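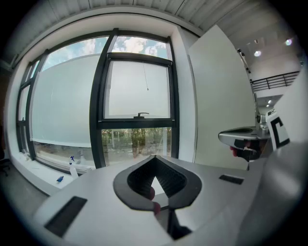

Reading time: 2 min
January – Signe Sjögren, Facilities Desk

Ticket 2662: Window sash does not close fully
Location: Trirley building, level 2
Status: Awaiting part

The occupant reports a draft at the operable sash when the latch handle is turned to the closed position. The request was received at 6:24 a.m.

Step 1. Hinges cleaned and lubricated. No change.
Step 2. Latch adjusted by 2 mm. Draft reduced at the lower corner – still present at the top.
Step 3. Seal inspected and found compressed along the upper edge. Replacement ordered from Skiltier.

Occupants are asked to keep the sash latched until the new seal is fitted. The lower pane requires no work.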